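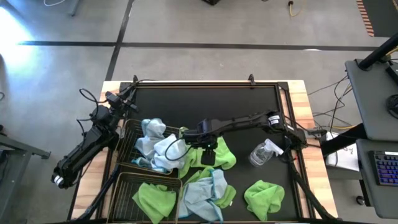 3 min read

Nustell Two-Arm Bench Cell
Demonstration bench, Cladstead open day

Overview

The Nustell bench cell is a tabletop station with two arms for sorting and placing soft goods. It is supplied as a complete unit: tray, rail, arms, controller and task software. The unit on the demonstration bench at Cladstead runs the standard cloth task, in which green microfiber cloths and light blue cloths are separated by color into two wire baskets set on the left half of the tray.

Cloth is a hard material for a bench robot. It has no fixed shape, it clings to itself, and two pieces lying together can look like one. The tray at Cladstead includes a blue cloth draped over and around a green one for this reason. A spray bottle also lies on the tray. It is not part of the sort and the arms are expected to leave it where it is.

What the demonstration covers

A session at the bench lasts 14 minutes and follows a fixed order.

Start position. The operator spreads the cloths by hand and confirms the start on the keyboard.

Single picks. The cell takes cloths lying on their own. Grip point is chosen from the highest fold.

Mixed pick. The cell takes the tangled pair. If both cloths lift together, the arm lowers them, releases and tries again from a different fold. Three tries are allowed before the operator is called.

Placement. Each cloth is released over its basket. The cell does not fold. Cloth may stand above the rim of the basket or hang over it, and this counts as a valid placement as long as it stays in the basket when the arm withdraws.

Visitors may rearrange the cloths between runs. Please wait until the operator has said the arms are stopped. Bags and coats stay off the bench.

Specifications, demonstration unit

Arms: two, black, one mounted at each side of the tray
End tool: gripper, interchangeable
Tray: black, with dark metal rail and two upright clips
Baskets: wire, gold-toned frame
Working width: 770 mm
Maximum load per arm, cloth task: 100 g
Rated gripper cycles between pad checks: 1,000
Bench: customer supplied; butcher-block top used at Cladstead
Controller: Nuritz, cart mounted or under bench

The load figure applies to dry cloth. Wet cloth has been run on the same hardware, but we don't quote a figure for it – the weight varies too much from piece to piece.

Site requirements

A flat floor and a bench that does not rock. Concrete is preferred. The arm mounts clamp to the bench and should be retightened after the first day of use, then once a month. Leave clear floor on the left side, where the arm folds down past the edge of the bench when it is parked or between moves. Cables should be routed behind the bench and toward the controller cart, with enough slack for the full reach of both arms.

Daylight is acceptable. Direct sun on the tray is not, as it washes out the difference between light blue cloth and glare. Blinds or a simple screen will do.

Options

Camargo gripper pads, soft, for knit and terry fabrics. Sold in pairs.
Second basket set, same size.
Tray insert, light gray, for sites that handle dark cloth.
Extended rail for a longer bench. Not compatible with the cart-mounted controller.

Notes from the September sessions

Everaldo Cordeiro ran the bench in September and set the current start layout. Two changes came out of those sessions. The baskets were moved closer to the left arm, which shortened the handover between arms. The retry limit on the mixed pick was raised from two to three. A request for a faster single pick was tested and dropped – thin cloths slipped out of the gripper at the higher speed.

The software on the demonstration unit is the same release that ships with new cells. Older cells need the controller update before the retry setting appears in the menu.

Booking and quotes

Bench sessions at Cladstead are free and must be booked ahead. Groups are kept small so that everyone can see the tray. Customers who want to try their own cloth should send samples before the visit, unwashed and washed if both will be handled in use. Quotes are prepared after the session and list the cell, options and installation as separate lines.

Page last revised 10/31/21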